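Toddler swallowed the dining room -- how do you store blocks and small toys in a one-bedroom?
3 min read 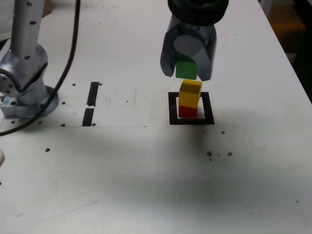 Page last changed in April

Su-chen Hsu

Okay, I need help from people who live small. We moved into a one-bedroom in Dillton last fall and my son's toys have taken over the dining table, the windowsill and most of the hallway. Blocks are the worst. He's 2 and he wants every single one out at the same time, all day long, and then it's dinner and I'm scooping them into a mixing bowl so we can eat.

I tried one big bin with a lid. He dumps it to get at the one thing on the bottom. I tried a hanging shoe organizer on the closet door and he just pulled on it until the hooks bent. My sister says to get the Rieger drawer unit, but it's $59 and 14 inches deep, and I'm pretty sure the hallway door would hit it. Has anyone got something that works in a narrow space and doesn't need drilling? Our lease is strict about walls.

Tsung-han Wan

We had the same fight with our daughter in a place not much bigger than yours. What finally worked was shallow bins, no lids, that slide under the couch. Measure the gap first! I didn't, and I had to take a pair back to the store in Clestthorpe in the rain. If your couch sits too low, bed risers will fit under some of them, but check that the legs are square.

The other thing is to put half the toys away where he can't see them and swap every couple of weeks. He'll think the blocks are brand new. We keep the spare set in a suitcase, and when we travel it all goes in a grocery bag (my wife hates this, but the suitcase was just sitting there).

For dinner, lay an old sheet on the floor and make that the block spot. Grab the corners, lift, dump in the bin, done. Skip the drawer unit for now -- a kid that age will climb the drawers unless it's anchored, and you said no drilling.

jelisden_mom

just get a bigger table lol

no but seriously the sheet thing works, we use a shower curtain and it wipes clean. Mine is 4 now and still dumps everything out so don't wait for that part to stop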